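Friday, September 29, 2023

What a day! I have been looking forward to this week's end since Monday, and it didn't let me down one bit. The new tables came at last, and I think I have been grinning since breakfast.

Ottar Björklund drove them up from Grustcombe himself and wouldn't hear of my lifting the heavy end. They are so much lovelier than the ones we looked at in Kirkel. I had forgotten how much I like knots in wood – big dark ovals, every one different, and grain you can follow from one end to the other. Paid him the last 800 and felt good about it. He stayed for a cup of coffee, then a second one, and told me all about his boat, of which I understood maybe half.

After he left I did what I always do and shoved everything around. Two tables by the window, then one by the window, then back to two. The chairs with the black seats look wonderful with the pale wood! I had been worried they'd be too dark. Clifford Li came by at lunch and said I should leave the corner empty so people can get in with strollers. He's right, of course, but I do want a plant there. We'll see who wins.

The best part was the afternoon, trying out how I want a coffee to come to somebody. I've settled on the orange-brown trays with the little rim, and the black cups that are white inside. They make even plain coffee look like a treat. What I can't settle on is the napkins. Under the spoon? Folded in a triangle? Stiltitz does them in a glass and they always come out in a clump. I think a small pile next to the tray, plain white, folded square, is the nicest thing, and you can take two without feeling greedy.
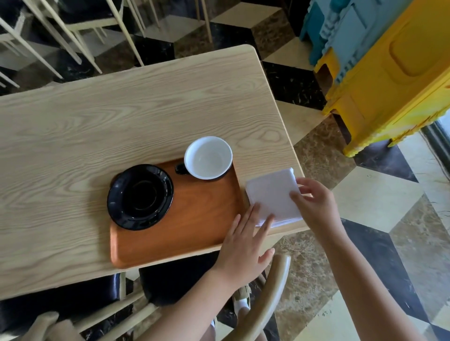
I'd love to find some cloth ones for December, dark green or a deep red, if Eklund still has that bin of remnants at the back. Must call and ask. I could hem them myself in the evenings, 26 would do to begin with, and I have been wanting an excuse to get the sewing machine out.

Still to do: felt pads for the chair legs, a proper hook for the aprons, write to Ottar about the wax he uses. Also decide about the plant. My feet are killing me and I can't wait to go back in tomorrow.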